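**Call for participants: working group on bench practice for two-arm cells**

Lenthorpe, 2024-02-22

Bultanwood is drafting a code of practice for small two-arm manipulation benches used in household-object trials. We are looking for operators, technicians and safety assessors to test the draft against their own working methods.

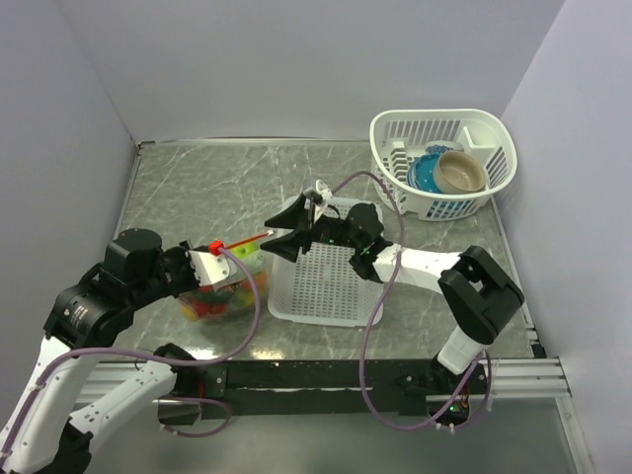
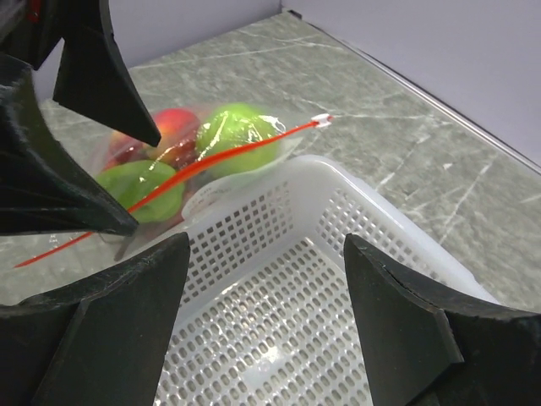

*Bench with marble-patterned surface, side view and wrist view. The draft covers the placing of containers and bagged items within reach of the grippers.*

**What the draft covers**

- Spacing between two arms that share a work surface
- Cable routing along links and below the mounting beam
- Handling of transparent packaging, including glare on film
- Tray and basket positions, and how they are recorded between runs
- Stop procedures when a person reaches into the cell

**What participants do**

Each participant reads the draft (50 pages) and applies it to at least 200 runs on a bench of their own. Deviations are logged on the Plillow form, one entry per clause. There are two online review meetings, both held in the afternoon. The work takes roughly 415 minutes in total, excluding bench time.

**Who can apply**

Applicants need regular access to a bench with two arms and permission from their site to share run logs. Experience of writing standards is useful but not required. Sites using the McKinnon checklist may continue to do so — clause numbers are cross-referenced in the annex.

Participation is unpaid. Contributors are named in the published code unless they ask otherwise.

Send a one-page summary of your bench and current rules to Chiến Mai, Bultanwood, by the last working day of February.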